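Subject: Re: [grippers] pads walking out of the jaws

Monday, May 23, 2022

Somebody on the list wrote:

> We lose grip on foil bags after 30 or so picks, and the blue pads look like they've crept toward the tip. Do you all just tighten harder, or is there a trick? Also, how often are you swapping pads?

Don't tighten harder! I did that for most of December and all I got was a stripped hole and a lecture from the Namstead shop. Back the screws out, wipe the seat dry, put the pad on square, then snug them up a little at a time, going back and forth.
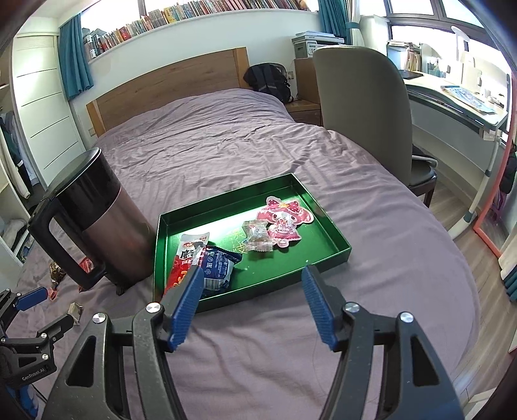 Pads on mine get changed at 1,000 picks, sooner if the ridges look shiny. I check the left jaw first (old habit), then the right, then close them slowly on a strip of paper. If the paper slides out on one side, that pad goes back off. For the real test I like a tray with actual walls, like the green one, with wrappers and foil bags tossed in at odd angles, because a jaw that's slightly off will bump the rim on the way in and you'll know right away.

Opening width matters too. I keep the stop at 92 on the Gilter scale. At anything less, the wide flat bags get pushed along before the pads touch them.

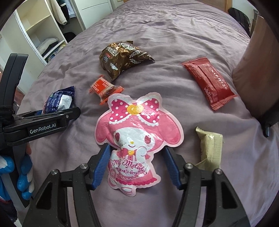
Soft surfaces are a pain for the same reason, so come in low and close slower than feels natural. I still have a bag of 22 spare screws from Kamata if anybody's short, and I can drop some off when I'm over in Brarnenside. Just tell me which length you need, the two kinds look identical in the bag.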